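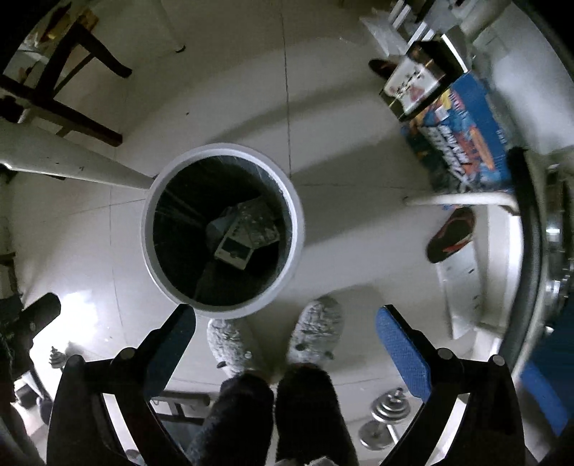
Hand-held gripper: the policy opens too early above the bin

Nistham Community Help > Teaching by demonstration

Lieselotte Wiegand

Good evening to all. I am recording demonstrations at home with a hand-held gripper, the type with two fingers and a camera on top. The task is simple to say: take a piece of packaging, carry it to a round bin, let it fall inside. The bin is white with a black bag in it, and my floor is white tiles.

I have 102 demonstrations until now and I trained with Plotura, with the standard settings. On the arm the first half is good. It takes the carton well and goes in the correct direction. But then it opens the fingers before it is really over the bin, and the carton falls on the rim or beside it. From 15 trials it did this in 14. It is always too early, never too late.

What I already checked:

The time stamps of the finger width and of the video are together, I looked at several recordings one frame after the other.
The camera on the arm is mounted in the same angle as on the hand-held one. I measured it two times.
The bin for the trials is the same bin, with the same kind of bag.

My questions are these. Should I make a pause above the bin before I open? I have read that pauses are bad for the training, so I have avoided them and my movement is quite fluent. And is the black bag a problem? Against the bag the black fingers are hard to see for me, only the blue pads I can see well. I could buy a lighter bag, but I would not like to throw away all recordings which I have.

One more thing, perhaps it is important. I stand directly at the bin when I record, so my legs and slippers are in view near the rim, and on both sides there are shoes, boxes and furniture. On the arm there is of course no slipper. I thought the training would ignore this.

Thank you for every advice. I can record again on Friday.

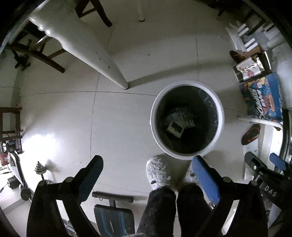 gripwise_dan

Your slippers are what I'd look at first, before the bag. If your feet are next to the rim in every recording, the policy can easily learn "fluffy grey thing at the bottom, open now" and use it as a marker for distance. Take it away and the marker has gone. I had the same trouble with a table edge.

Stand somewhere different for every few recordings. Left of the bin, right of it, far enough back that your feet don't show. Move the bin as well, to another part of the room if you can.

On pauses: a long one is bad, as the policy learns to sit still and may never come out of it. A very short stop, just enough that the hand isn't travelling when the fingers open, has never done me any harm. If you let go while still moving, the hand-held one throws the item forward a little and it lands in the bin anyway. The arm is slower, so it drops straight down. That alone could give you "always too early".

Keep the 102. Add to them.

tomasz_b

just get a bigger bin lol. worked for us

Kovalchuk

I agree with Dan about the release while moving. You can test it without recording anything: plot the speed of the hand at the moment the finger width starts to grow. If it's well above zero in most of your files, you have found at least part of it.

I would leave the bag alone for now. Black on black looks bad to us, but you say the pads are easy to see, and finger width is logged separately in any case. If you change the bag and your position on the same day, you won't know which one helped.

Also look at how many steps of each predicted chunk you execute before asking for a new one. If the arm plays out a long chunk blind, the opening can be decided when it is still far from the rim. Try executing half as many.

Lieselotte Wiegand

Thank you, I have made the plot. In nearly all files my hand is still moving forward when I open, I had no idea. On Friday I will record new ones with a small stop, standing further back, and the bag stays black. The bigger bin I keep as the last possibility. I will write here what the arm does with it.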